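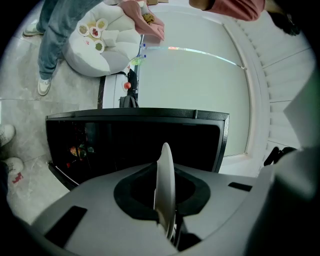 3. Staffing and governance of the Brorley Law Society

3.1 Method

The society's rules and its last annual return were read first. Bukola Adebisi then interviewed the office manager, and Tarık Kırmızıgül coded the minutes of 12 council meetings by topic. Items lasting under five minutes were left out.

3.2 Findings

Membership stood at 604, of whom 496 had paid in full by the end of March. The office has four paid staff. Under rule 9 they answer to the secretary, but in the minutes most instructions come from the president - a gap also noted in our Skenonlow case (section 2).

Complaints about fees took up more council time than any other topic. The target for a first reply is 90 days. The rules do not say who checks it, and the office keeps no log of reply dates, so we could not test whether it is met.

3.3 Limits

Only one interview was held. Minutes record decisions but seldom the debate, and two sets were still in draft when coded. Topic codes follow Higuchi - the scheme set out in appendix B - with "training" and "events" merged.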